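Osside Play Library mailing list
Subject: Re: Play kitchens, what goes in the box and what stays out
Date: Mar 16, 2018

On the earlier thread, a member in Sirstead wrote:

> We have a play kitchen coming in April and I have to write the loan sheet
> for it. Do you send the food and pots out with the kitchen or as a separate
> loan? Ours is the white one with the stovetop and sink set into the top.
> Also, do the burner markings hold up? The last one we had, from the
> Forsyth sale, was scratched gray inside a year.

We went through this at Osside when we got ours, so I'll put down what we settled on and you can take what you like.

The kitchen goes out as item 515. The pots and food go out in their own box as item 54, and a family can borrow one without the other. We used to send it all together and the pieces came back mixed in with the building blocks from other loans. Two item numbers fixed most of that.

As for the stovetop, ours is black with thin white rings for the burners, and the sink and faucet next to it are dark gray. We ask people to use the small metal pot and leave their own pans at home. A full-size skillet is what did in the old one, as far as I can tell. 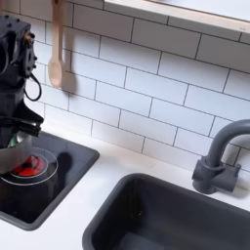 Checking it back in

Start with the top. Wipe the stovetop and the counter with a damp cloth, then run a dry one around the sink, where crumbs collect in the rounded corners. Don't use the scrubbing side of a sponge on the rings.

Then do the food and blocks. The carrot belongs in the food bag with its leaves on. Green and yellow blocks go back to the block tub even if they have been serving as peas and cheese for four weeks — they are on a different loan sheet. Look inside the pot before you close the lid of the box, as a block will sit in there happily and go out to the next family.

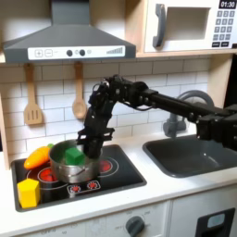 Can the pot go in the dishwasher with the plastic food?

We wash the pot by hand and dry it right away, and the food gets warm soapy water in a basin. The dishwasher at our place took the color off a tomato.

On the loan period, we do 4 weeks for the kitchen and 4 for the box, and they can be renewed separately. Tarndale does it differently and lets the box go for the whole season. I can't say which works better, but our waiting list for the kitchen is long enough that we're keeping it short.

If you want our loan sheet I can send the file. It still has our old numbering on the second page, so change that before you print it.

Osside desk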